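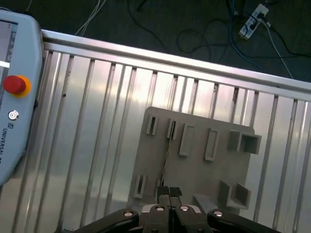

The gray holder board on the aluminium table at the Pernthorpe workshop, with the teach pendant alongside.

Pernthorpe Shared Workshop invites neighbours to see its robot bench

PERNTHORPE, Oct 26, 2024 - Members of the Pernthorpe Shared Workshop are very pleased to say that Lurel, the robot bench they have been putting together in their evenings and spare afternoons since March, is ready to meet the neighbours, and that anybody who would like to come and have a look is warmly invited to do so.

Lurel began as a chat over tea about whether a robot arm could be taught to put small parts away at the end of a session. The arm came second-hand from Wedel, a packaging firm that was clearing out one of its lines, and the slotted aluminium table was built up from lengths of profile the workshop already had on its shelves. Members like the slots very much indeed, as a fixture can be bolted down, tried for an evening and shifted along again without anyone having to drill a hole.

The piece that has had the most fuss made of it is the board. It carries a whole family of raised holders - narrow upright slots, taller rectangular pockets, a pair of square cups joined side by side and a pair of angled blocks that make a sort of V - and each shape asks something a little different of the black gripper. The narrow slots have been the hardest by a long way. A thin part has to arrive very nearly straight, and the members have spent many happy (and a few rather cross) hours nudging the arm along from the pendant and saving one position after another.

The project has cost the workshop £1,791 so far, the greater part of it on the arm and its gripper. The drawings for the board are now on their 36th revision and will be shared free of charge, together with the notes and the arm programs, so that other workshops can print their own and change whatever doesn't suit them.

Money for the next stage has come from the Lapiņa Fund, a small local trust that helps people learn practical skills. It will pay for a second board, with deeper pockets, and for a run of beginners' evenings with 32 places in all. No experience is needed, and the first evening is given over entirely to moving the arm slowly and getting used to the red stop button.

Places can be booked at the workshop desk, 159 Mill Road, Pernthorpe, during opening hours. Visitors who would only like to watch need not book, and the kettle will be on.

Ends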